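Category: Project Updates / Home Automation

Flelar gripper kit: progress to September

We are really happy with how the Flelar kit is doing! Our team has now logged 334 folding sessions with the hand-held grippers, and 234 of them passed the Betero quality check the first time through (up a lot from the spring report). Shirts and towels are going well. Collars are slower, and thick ribbed knits still take a few tries to pinch cleanly, so Vorham is sending us softer finger pads to test.

Spending is on plan. We'd like to keep the two rented kits through the next round and add 100 sessions on soft bedding, where wrinkles make the job harder. The updated parts list goes out Friday.

12 shares | 3 comments

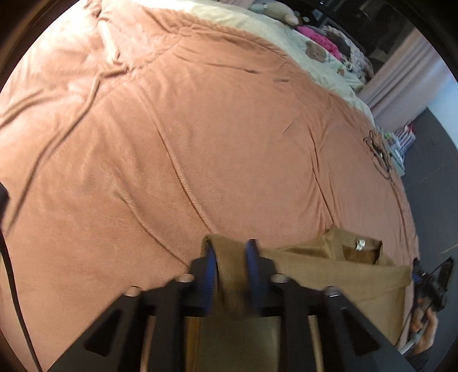 Brown ribbed-looking garment held between the blue finger pads, on a pink plush blanket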